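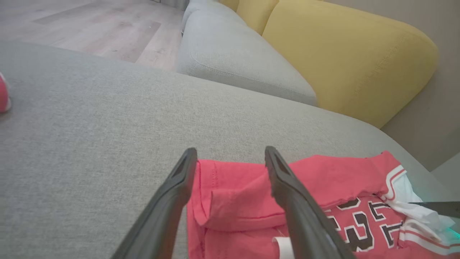
Garment handling at Ulport, Blackburn: the gripper over a coral-pink top numbered 23.

Visit to Ulport, Blackburn
Report for members, October 2026

Members were received at the Blackburn site by Shirley Haslam, operations manager, who outlined the firm's work in sorting and folding returned clothing for retailers. The site employs 60 people. Robot handling was introduced in June under the project name Cistilen.

The visit began in the practice area, which is furnished with a sofa and cushions as a home would be. Soft items are harder for a machine to pick up than boxes, as a shirt seldom lies the same way twice. Staff choose the garments and correct the arm when a grip fails. Numbered sports tops are among the items used.

Hayley Kettle, a team leader on the folding benches, spoke about the effect on daily work. Folders used to stand at one bench for a full shift. They now change places every 80 minutes – bench, inspection, robot supervision – and wrist complaints have fallen. Some staff had found supervision tiring in a different way, and the length of each turn is still under discussion with the works council.

Bay 59, where the software from Greltavell is tested, was closed on the day. Ms Haslam stated that no posts had been removed, although two vacancies on the late shift had been left unfilled. Members asked whether supervision carries a higher rate of pay. It does not at present, and a written reply on this point has been promised.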